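Two Grippers, One Cell

The question at Grallby's test shop was narrow: which parallel gripper handles folded cloth and flat pads with fewer retries, the Skulby or the Vurero? Tomoyo Higuchi, who runs the trials, gave each one the same 60 objects and the same controller settings. A retry was logged whenever the fingers closed and the controller read no load.

The Skulby closes faster. It also overshoots on thin material, and its force reading drifts as the motor warms up. Over a session of 3512 grasps it needed 234 retries, most of them on fabric lying flat. Higuchi traced part of this to finger angle. Tilting the wrist seven degrees forward helped on cloth and made pads worse.
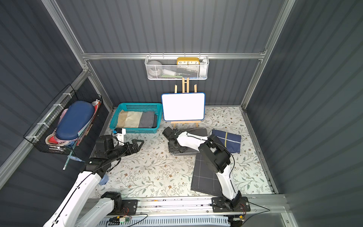
The Vurero is slower and heavier, and the extra weight at the wrist shows up as a small sag when the arm is fully extended. Its force reading holds steady, though, and the controller can use it to stop on contact. On pads that matters more than speed - a finger that keeps pushing down will bend the edge it is supposed to lift.

Camera placement caused more trouble than either gripper. A view from above loses the fingertips just before contact. A view from the wrist keeps them, but the cable has to survive every rotation, and Higuchi has replaced two since April. She now leaves a longer loop at the elbow and checks the connector before each run.

The next round adds the Căpraru controller, which samples force at a higher rate. Runs start on Saturday, with the Vurero fitted first.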